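Den Getränkeplatz an den Roboter übergeben

Seit der Purkov bei Bühler in der Kantine ausschenkt, hat sich die Arbeit am Tresen verlagert: weniger Krüge heben, mehr zuschauen, mehr wischen. Im Stellenplan heisst das jetzt «Prozessbegleitung». So richtet ihr den Platz vor der Mittagsschicht ein.

1. Tisch abräumen. Servietten, Zuckerstreuer und die Lesebrille von Beat Fuchs gehören nicht in den Greifbereich.

2. Krug an die Markierung stellen. Wer ihn nach Gefühl hinstellt, darf danach zusehen, wie der Arm ebenfalls nach Gefühl zugreift.

3. Füllmenge im Menü «Otero» auf 300 ml setzen. Sieben Sprachen stehen zur Wahl, das Wort für «Abbrechen» ist in jeder gut versteckt.

4. Zwei Probegläser laufen lassen und danebenbleiben. Kaffee holen gilt als Abwesenheit.

5. Lappen bereitlegen. Er steht nicht im Handbuch, wird aber öfter gebraucht als dieses.
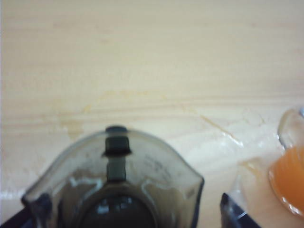
Krug am Greifer, rechts das Glas mit Orangensaft. Für die Spur auf dem Holz siehe Schritt 5.

6. Flecken sofort abwischen und auf Blatt 9 eintragen. Die Spalte «Ursache Mensch» bitte nur ankreuzen, wenn es stimmt.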